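Rellasmont Early Learning Center
Playroom and Play Yard Safety Checklist
Completed 09/07/2018 by Maribel Zapata
Reviewed by Maribel Yupanqui

Mark each line OK, FIX or N/A. Anything marked FIX needs a comment and initials.

ENTRANCE AND HALL

Self-closing gate latches without help: FIX
Comment: Stops short of the catch if you let it go slowly. Hinge spring needs a turn. MZ
Sign-in table clear of the door swing: OK
Exit sign lit: OK
Coat hooks tight, no sharp ends: OK
Comment: One cap missing near the restroom. Replaced during the walk.

FURNITURE

Tall shelves anchored to studs: FIX
Comment: Puzzle shelf was moved over the summer and the strap was left hanging. Do not put it back in use until it is anchored. MZ
Chairs free of cracks: OK
Comment: Pulled 2 with split seats. They are in the Dromberg storage room with tape on them, please don't bring them back out.
Table edges smooth: OK
Cot frames locked and stacked below shoulder height: OK

ELECTRICAL

Outlet covers in place: OK
Cords out of reach: FIX
Comment: Fan cord in the nap room hangs over the cubbies.
Space heater: N/A
Comment: Put away until January. Check the plug before it goes back out.

WATER AND CLEANING

Hot water at child sinks under the limit: OK
Cleaning products locked up: OK
Comment: Key was in the lock when I got there. Locked it and hung the key in the office.
Bleach solution dated: FIX
Comment: No date on the bottle. Dumped and remixed.
First aid kit stocked: FIX
Comment: Low on small bandages. Echeverri order should include a box of 300.

PLAY YARD

Wood chips at full depth under climber: FIX
Comment: Down to around 8 inches at the bottom of the slide, fine elsewhere. Rake in from the sides for now. Ernside can deliver more.
Fence boards tight: OK
Bolts capped on climber: OK
Shade sail ropes: OK
Comment: Some fraying on the north corner. Watch it.

TOYS AND PLAY CENTERS

Small parts kept out of the toddler side: OK
Battery doors screwed shut: FIX
Comment: Music table door is held with tape. Take it off the floor until we find the screw.
Paint not chipping: OK
Play sets stable when pushed: OK
Dress-up clothes free of long ties: OK
Comment: Cut the strings off one cape.

REVIEWER NOTES

Shelf strap and gate come first. I can approve up to $500 for wood chips without another signature. Initial each FIX line when it is done and leave this sheet on the office clipboard. MY
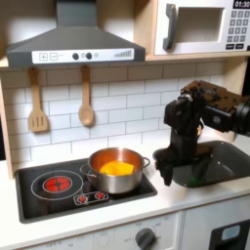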